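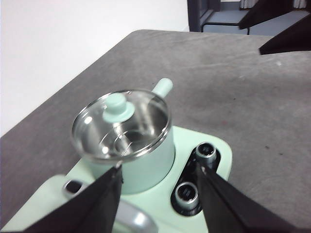

Play kitchen sets: do you store the little pots on the stove or in a bin?
Board: Toys and Playrooms

marrowbone_lane
Posted 04/03/2022

Hello all, I hope everyone's spring is going well. I've been sorting out the toy corner at my mother's house (four grandchildren, two of them under five, so you can picture what it gets like by evening) and I've come to the play kitchen things, which are my favorite and also the part that makes me want to lie down on the rug. We have the mint green tabletop stove with the two silver knobs and the matching saucepan with the glass lid. My question is whether you leave the pan sitting on the stove when playtime is over, or put everything away in a bin. My mother is firmly for the bin. I like it left out, because the kids walk in and start cooking right away! I also keep the little looped wire utensil (whisk, strainer, call it what you like) inside the pan with the lid on, so the whole business stays together and you can still see it through the glass.

tansy559
Oh, that green is so pretty, we had the same shade on our old bathroom tile. I'm with you, leave it out. When ours went in a bin it stayed in the bin for most of a winter. Once I set the stove on the low shelf with a pan already on it, my daughter made soup every single morning before breakfast (button soup, mostly, and once a very expensive soup with my earrings in it).

Grostaditz
I'll be the grump and vote with your mother. Glass lids and toddlers running past at elbow height make me nervous, even small ones. We lost a lid that way, off the edge of a coffee table and onto the hearth, and I was picking bits out of the rug for a week. Stove out, fine. Pan and lid in a drawer.

marrowbone_lane
That's fair, and I'm sorry about your lid. My mother's floor is carpet wall to wall so I hadn't worried much. I could move the stove further back on the table, I suppose.

pennywhistle_7
Can I ask about the whisk? I stopped keeping the utensils inside the pots because the smallest one would lift the lid, take the whisk, and walk off with it, and then we had a pot with no lid and a lid with no pot. We hang them on a row of cup hooks now, screwed into the side of the bookcase. It took me one afternoon and a lot of muttering.

tansy559
We tried hooks! They lasted until the kids found out you can hang socks on them. Whisk in the pan for me, every time.

Grostaditz
Cup hooks are a good idea if you put them high enough. I'd still rather have one box with a lid and be done. Ours is an old Kedodell bread box, just wide enough for the pans to lie flat, and my son thinks it's the oven, so he puts them away himself and tells me dinner will be ready in 33 minutes.

marrowbone_lane
Now that I love. An oven that is really the storage! I think my mother would go for it too, she has a bread box she hasn't used since we were kids. Maybe the stove stays on the table with the saucepan on top, and all the other dishes go in the "oven" at night. There are an awful lot of plates.

pennywhistle_7
Take out half the plates while you're at it. I put ours in the hall closet and swap them in April and again in the fall, and the kids greet them like long-lost cousins.

Grostaditz
Agreed on the plates. Still not agreed on the lid, but it's your mother's carpet.

marrowbone_lane
Ha, I'll tell her you said so. She's already gone down to the basement to look for the bread box, so I'd better go and hold the flashlight.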